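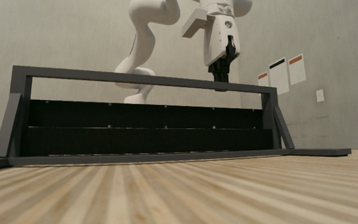

Perkbridge Parish Bell Notes, README

Hello! I've been typing up the ringing notebooks from Perkbridge tower, and these are the files so far. There are 2581 rows, one per touch or peal attempt, and 56 of them have no conductor because the ink has gone. I left those blank and didn't guess.

What's in the columns
date — as written, so expect muddle
method — spelling tidied by me
conductor — surname only, mostly
remarks — my favourite column (lots of grumbling about ropes)

Known problems
1. The Favell notebook skips most of June, and I can't find the missing pages anywhere.
2. "Thomas" is a surname in some rows and a first name in others. Aarti Garg sorted 182 of them for me, bless her, and the rest are still a mess.
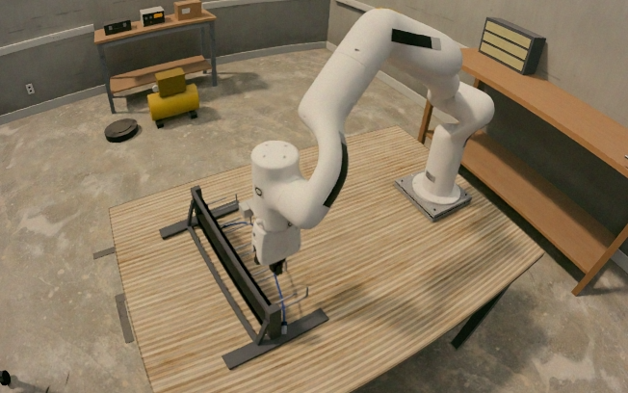 3. Row order follows the notebooks, so sort by date yourself if you need it.

Changes
Mar 2, 2020 — merged Rodrigo Iglesias's corrections to the method names. Thank you Rodrigo!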